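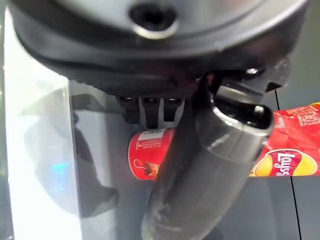 From: Niall MacLeish
To: Tudlow Residents list
Subject: Re: Bus 83, timetable changes and the Vendum stop
January 2022

Hello all,

Replying to Hina's message, which I have left in below for anyone who joined the list over the holiday.

Hina Rizvi wrote:
> I rang the council about the 83 and was told the new timetable is
> final until August. The evening bus back from Traston now leaves
> at 12 minutes past six instead of quarter to seven. My daughter
> finishes work at six and cannot get to the stop in time on foot.
> They also said the Vendum Road stop is "under review". I asked
> what that meant and the woman did not know. Has anybody had a
> letter? We have not had one at our end of Cheema Lane.
>
> Is it worth writing in, or has the time for that gone?
>
> Hina

We have not had a letter at this end either. I asked at numbers 3 and 4 and they have heard nothing.

On whether it is worth writing in: yes, I think so. The timetable may be final but the stop is a separate matter. A stop can't be taken away without a notice going up on the pole first, and as of this morning there is no notice. There is an old one about resurfacing, which has been there since before we moved in, so please don't be misled by that.

I have gone through the new timetable and compared it with the old one. The changes that affect us are these.

The first bus in the morning is unchanged.

The mid-morning bus no longer goes round by the health centre. It stays on the main road and the nearest stop is the one by the garage. For anyone with an appointment that means crossing at the lights and walking up the hill. Imani Pettigrew has already told the surgery, and they said they had not been informed.

The afternoon school bus is the same in term time. Out of term it does not run at all, where before there was a smaller bus at the same time.

The evening bus is as Hina says. There is a later one, but it ends at Traston station and does not come out to us. Atif Sandhu asked whether it could be extended on weekdays. He was told it would need another driver.

Saturdays are slightly better than before, with one extra bus out at lunchtime. I don't know who asked for that but it will be useful.

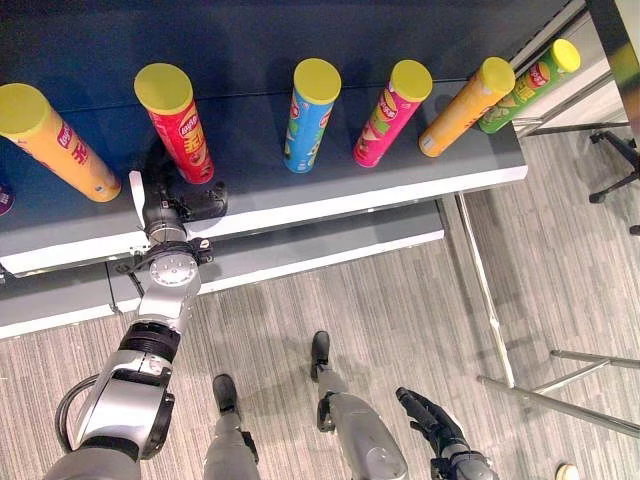 If you do write, it is best to say which bus you catch, which stop you use and what you use it for. A general complaint gets a general reply. When the post office counter was under threat, the letters that got proper answers were the ones with times and details in them. Write to the transport office and not to the bus company, as the company will only pass it on and it may take weeks. If you would like me to look over a letter before it goes, send it to me off the list.

Sohail Dhanial has offered to print copies of the old and new timetables side by side for people who are not online. He will drop them through doors on Cheema Lane and the cottages behind the chapel. If you know of someone further out who needs one, please tell him the house name, as the numbers there don't run in order.

On the question of lifts, which Imani raised before Christmas: I can take up to 3 people into Traston in the mornings when I am working there, leaving at half past seven from the top of Vendum Road. I can't promise the return, because my finishing time varies. Hina, if your daughter is stuck in the evening and I happen to be in town, she is welcome to ring me. Your husband has my number.

A few people have asked about passes. The older person's pass is still valid on the 83 as before, but not on the first bus. The weekly ticket has gone up. The driver told me there is a book of 12 singles which works out cheaper than the weekly if you only go in a couple of times, and you can buy it on the bus if you have the right money. I haven't tried it myself.

Two other things while I am writing. The shelter at the Vendum Road stop has lost a panel on the side facing the field, and the rain comes straight in. I have reported it. It may be that they don't want to mend it while the stop is under review, so if anyone else is reporting it, please mention that the broken edge is at the height of a child's face.

Also, the bin lorry came a day early last week in the lower village and some people missed it. That was a holiday arrangement and it is back to normal now.

Please reply to the whole list if you have had any letter about the stop, even if it seems to say nothing much.

Niall MacLeish
Vendum Road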